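Chapter 3
Getting Around a City You Don't Know

I got lost on my very first morning in Plodonmont, and I'd like to start this chapter there, with my shoes full of rain and my map upside down. 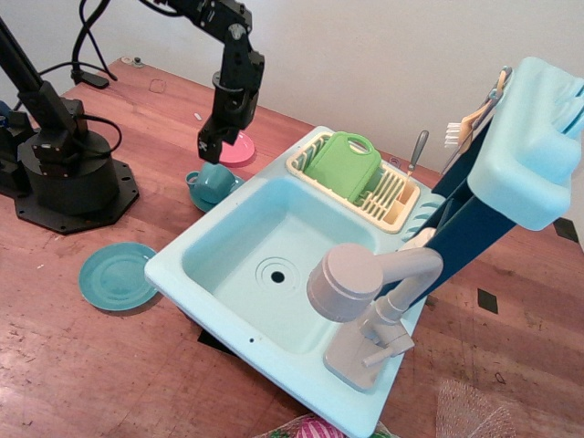
I had picked my hotel by price alone (don't do this!) and it sat at the top of the old quarter, 204 steps above the harbor. Everything I wanted to see was at the bottom. I went up and down those steps twice before lunch, and by the time I found the Nowicki Market the fish stalls were closing and all I got was a bag of plums. They were great plums, to be fair.

The man who sold them to me, Remigiusz Sobczak, drew me a little sketch of the tram lines on the paper bag. Line 2 runs along the water, line 19 climbs the hill behind the cathedral, and the two cross at Mikmont Square. I rode both of them end to end that afternoon and learned more about the city than I had from a month of reading — where people shop, where the streets get steep, which side of the river has the good bakeries.

So that's the first thing I'll ask you to do in this chapter. Before you plan a visit to a single museum or tower, learn how a place moves. We'll read a transit map together in Section 3.1, using the one from Plodonmont, and then look at walking times, which guidebooks love to shrink. My friend Zsolt Erdős once followed a "short stroll" to the gardens at Prelgate and missed his train home.

Key terms for this chapter
Transfer point
Day pass
Walking radius
Old quarter
Last departure

Before you read
Think of the town you know best. If a visitor had one free afternoon and no car, which bus or train would you put them on, and where would you tell them to get off? Write down your answer and keep it handy — we'll come back to it in Section 3.2.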